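Grellton hill climb thread, April 25, 2023. Short posts as I get time.

Shirley Lapointe took the Lotus up in 34 seconds flat on her second run. That's a new class record. The old one was 35 and had stood since a wet November.

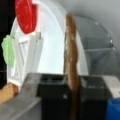
*Posted by Iraklis Rallis*

I was on the start line for both runs. The first one was messy. She got wheelspin off the line and lifted early for the left-hander.

Second run she short-shifted into third and kept her foot in over the crest.

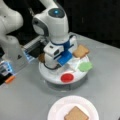 The crest is where most people lose it. The road drops away to the right and you can't see the exit until you're in it.

Paid gate was 3,894. The club cap is 4,000, so they were still selling tickets at lunch.
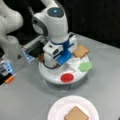 Photo: Iraklis Rallis

The Hägglund carried marshals up to the top bend all day. The track up there was too soft for the pickup. Slow, but it got there.

Priro entered two cars in the open class. One went out with a broken driveshaft in practice and the other finished third.
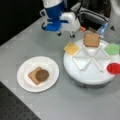 Third is good for a car with that much weight over the nose. They want to change the springs before the next round.

Full class times go up once the club has checked the sheets. Shirley's is already confirmed.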